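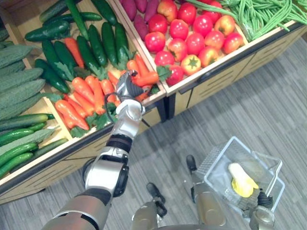 Bei uns in der Kühlzelle sind die Möhren ohne Folie nach wenigen Tagen gummiartig, und zwar auch dann, wenn die Temperatur stimmt. Habt ihr die Luftfeuchte überhaupt mitgeschrieben oder nur die Grad? Ohne die Feuchte würde ich auf die Masseverluste aus dem letzten Durchgang nichts geben.

Die Anmerkung stand mit Bleistift auf dem Ausdruck vom letzten Mal, ohne Kürzel. Sie ist berechtigt. Die Feuchte wurde nur morgens beim Aufschließen abgelesen und auch da nicht jeden Tag. Ab diesem Durchgang liegt ein Logger im Schrank, mittleres Fach, hinten links, nicht direkt unter dem Verdampfer.

Lagerversuch Möhre, zweiter Durchgang

Frage wie gehabt: Wie viel Masse verlieren gewaschene Möhren ohne Laub, wenn sie offen liegen, im Lochbeutel oder in feuchtem Sand, und ab wann sind sie für den Verkauf zu weich. Solltemperatur 4 °C. Ware von Lusden, Sorte Elta, Waschtag und Liefertag laut Lieferschein derselbe. Die Partie für Calloway kam zusammen mit unserer an und stand eine Weile im gleichen Vorraum. Beim Abladen auf die Etiketten achten, die sehen fast gleich aus.

Vor dem Einwiegen aussortiert: alles mit Bruchstellen, Fraßgängen oder grünem Kopf. Gespaltene Wurzeln ebenfalls raus, auch wenn der Spalt alt und verkorkt ist. Im letzten Durchgang waren solche dabei, und die haben die offene Gruppe vermutlich schlechter gemacht, als sie ist.

Einwaage Gruppe A (offen): 2,107 kg netto. Die Gruppen B und C stehen auf dem Wiegebogen. Tara der Kiste jedes Mal neu nehmen! Das Holz zieht Wasser, und die Kiste aus der Kühlung wiegt mehr als die Kiste aus dem Regal. Beim ersten Mal wurde die Tara einmal genommen und dann immer weiter abgezogen, damit sind die kleinen Differenzen am Anfang nicht zu gebrauchen. Ich habe die Spalte im alten Bogen durchgestrichen, aber lesbar gelassen.

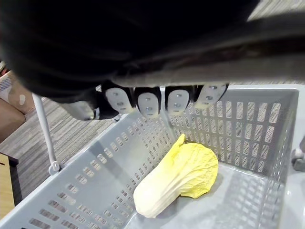 Abb. 2: Hand über dem Behälter, ohne Berührung mit dem Inhalt.

Zur Waage: die kleine geht nur für Einzelwurzeln. Prüfgewicht 100 g aufgelegt, Anzeige in Ordnung, in der Kühlzelle läuft sie aber weg, sobald der Lüfter anspringt. Also draußen wiegen, Tür zu, und die Wurzeln nicht lange auf dem Tisch lassen. Wenn sie beschlagen, wiegt man Kondenswasser mit. Abtupfen hilft wenig und macht die Reihe ungleichmäßig. Lieber gleich nach dem Herausnehmen auf die Waage, Wert aufschreiben, zurück.

Referenzwurzel aus Gruppe A, mit Faden markiert: 255 g. Schöne gerade Wurzel, stumpf, am Kopf kein Grün. Sie wird bei jedem Termin zuerst gewogen, danach der Rest der Kiste am Stück. Der Faden bleibt dran und zählt zur Einwaage.

Biegeprobe: Das Verfahren vom letzten Mal (zwei Leute biegen und einigen sich auf eine Note) hat nichts getaugt. Wer mehr Kraft hat, findet alles weich. Neu: Wurzel mit beiden Enden auf die Holzböcke legen, Gewicht in die Mitte hängen, Durchbiegung am Lineal ablesen. Der Abstand der Böcke ist auf dem Brett angerissen und bleibt so. Dicke an der Auflage mit dem Messschieber nehmen und mit eintragen, sonst vergleicht man dicke mit dünnen Wurzeln. Nach der Probe kommt die Wurzel nicht zurück in die Kiste.

Beim Sand bin ich unsicher. Der Rest aus dem August war zu nass, unten stand Wasser im Eimer, und die Spitzen wurden schmierig. Diesmal Sand getrocknet und wieder angefeuchtet, bis er in der Faust gerade zusammenhält. Als Maß ist das ungenau. Falls jemand eine Darrprobe machen will, ein Glas davon steht verschlossen auf der Fensterbank, Aufschrift Sand C.

Noch zum Thema Äpfel: Im selben Schrank darf kein Obst liegen, auch kein Pausenobst. Äpfel geben Ethylen ab, davon werden Möhren bitter. Für die Masse ist es vermutlich egal, für die Verkostung am Ende nicht. 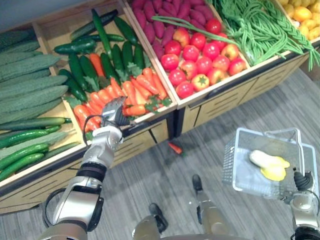 Eingetragen von Shu-fen Hsueh, Lullport, Donnerstag, 10. April 2025

Nachtrag vom Nachmittag. Logger ausgelesen. Die Feuchte fällt bei jedem Abtauen deutlich ab und braucht lange, bis sie wieder oben ist. Das erklärt möglicherweise, warum offen gelagerte Ware im Schrank schneller weich wird als im Erdkeller, obwohl es dort wärmer ist. Kurve ausgedruckt und hinten eingeklebt. Die Uhr im Logger geht noch nach Winterzeit, beim Vergleich mit dem Wiegebogen also eine Stunde dazurechnen.

Lochbeutel: innen am ersten Abend Tropfen, heute noch immer. Beutel nicht schütteln. Löcher nach unten zu legen bringt nach meinem Eindruck nichts, das Wasser hängt in den Falten. Einen Beutel mit Papiereinlage habe ich zusätzlich angelegt, läuft außer Wertung.

Geruch in allen Gruppen normal. An zwei Köpfen in C feine weiße Wurzelhaare, kein Schimmel, mit der Lupe angesehen.

Offen:
Zweiten Logger für den Vorraum bestellen.
Lusden fragen, ob vor dem Waschen schon gekühlt wurde und wie lange.
Bogen für die Biegeprobe neu zeichnen, Spalte für die Dicke fehlt.
Gummidichtung an der Schranktür unten einreißend, mit Band geklebt, hält vorerst.

Nächstes Wiegen macht die Frühschicht. Reihenfolge A, B, C, Referenzwurzel zuerst.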